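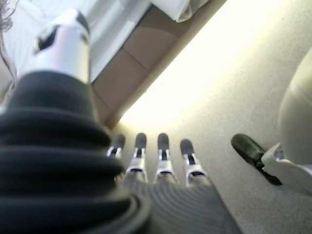
What is the best order for making a bed so that it stays neat? Start with the bottom sheet, then the duvet, then the pillows, and put the runner and the decorative pieces last.

How to make a bed with many layers
By the Plustureck home pages
October 10, 2025
44 shares -- 17 comments

I learned this order when I was cleaning holiday apartments in Wastlow. I still use it at home, also on days when I am in a hurry.

First take everything off the mattress. Put the pillows and the duvet on a clean chair, and fold the runner once so it does not pick up dust. Open the window for some minutes if the weather is good.
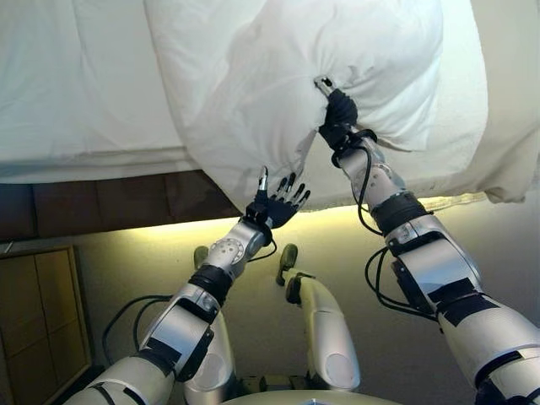

Shake each pillow by two corners, then turn it and shake it from the other side. If the filling has made lumps, press them apart with your hands. Pull the pillowcase straight until its corners meet the corners of the pillow.

Now the fitted sheet. Begin with the far corner at the head, then do the corner diagonally opposite at the foot. The last two will go on more easily. Smooth the sheet from the middle to the sides with a flat hand. My sheets are cotton with thread count 300, and they crease quickly, so I take them from the line when they are still a little damp.

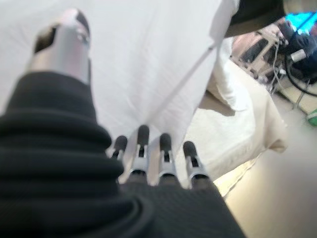 For a wide bed, do not try to open the duvet in the air. Fold it in half along its length and lay it on one side of the mattress. Check that the top end is where you want it. Then walk to the other side and pull only the upper half toward you. My mattress is 140 cm wide and even there I find this better for the back.

The pillows come next. Stand the big ones against the headboard and put the small ones where you like them. If you have a throw or cushion with fringe, comb the fringe with your fingers before you place it.

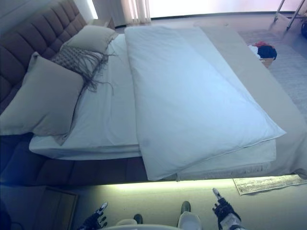
Lay the runner across the foot and let the same length hang on both sides. Look at it from the door -- a crooked runner is easier to see from there. Mine came from Rizzi, a small shop in Prunden, and it slides on smooth covers, so I tuck it a little under the mattress at one side.

In April I change to a thinner duvet, but the order stays the same.

17 comments -- Share this page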